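4.2 Shelf work with the Pulstead kit

The second part of our evaluation took the Pulstead kit out of the lab and into a working stockroom. The kit, sold by Culent, is a head-worn camera and recording pack that comes with software for turning a person's manual work into training episodes for robot arms. We had already liked it at the bench (Section 4.1), but bench tasks are kind to a camera. Shelves are a much harder test, and we were excited to see how well the kit held up!

All recording in this part was done in June at Suwannarat, a wholesaler of party goods and household supplies. The workers wore the camera during ordinary tidying and restocking and were asked to keep their usual pace. We gave no instructions about how to hold the head or where to place the hands. Joonas Honkanen set up the recording packs and checked the first episodes with each worker, and after that the team on site ran everything themselves. Putting the camera on and starting a session takes one button press and a short wait for the tone, and we think this simplicity is the kit's best feature.

We collected 3000 episodes in total, of which 2868 passed the software's automatic checks. The rejected ones mostly failed for a plain reason: the hands were out of view for too long. This happened when workers reached for a low shelf while looking at a higher one. Figure 6 gives a view from the shelf work.

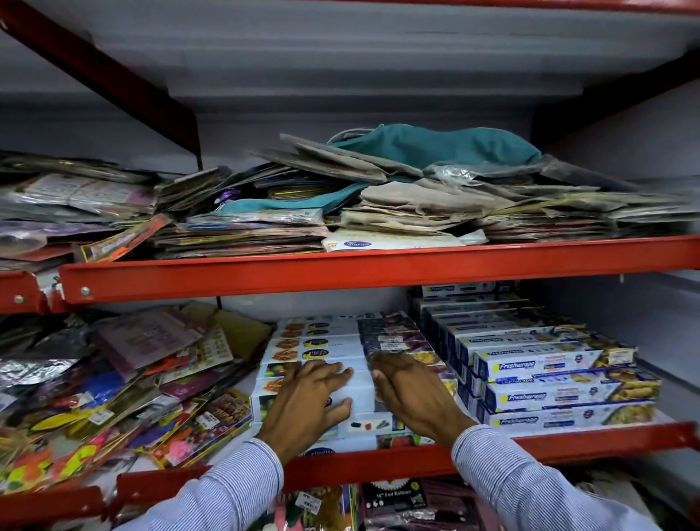 Figure 6. Both hands against a stack of white food-print boxes on the lower shelf, with Freshwrapp cartons to the right and party-supply packets to the left.

Boxed goods gave the cleanest results. The hand tracker in the kit does well when fingers are spread against a flat face, and the contact labels it produced for these episodes needed very little fixing by hand. Thin plastic packets were harder. They slide, they bend, and shiny wrapping confuses the depth estimate, so the software often placed the point of contact slightly behind the surface. We were still pleased with how much could be used. A tilted heap of packets is exactly the sort of thing our earlier data lacked, and a policy that has only met neat rows will struggle in a real stockroom.

Loose paper and cloth were the weakest case. The object tracker tends to merge them into one item - a bag lying over a pile of paper becomes part of the pile - and the only cure we found was to label those episodes by hand. Culent lists a soft-goods mode as an option, but it was not included in our version and we can't comment on it.

For annotation we used Tuvia, the labeling tool bundled with the kit. It is quick, it opens long episodes without complaint, and its timeline view made it easy to mark where a push ended and a grasp began. We set six action labels for the shelf work and kept them fixed throughout. The one thing we missed was a way to copy labels between similar episodes, which would have saved us many evenings.

Comfort was rated after each session, and these ratings are reported together with the bench ratings in Section 4.3.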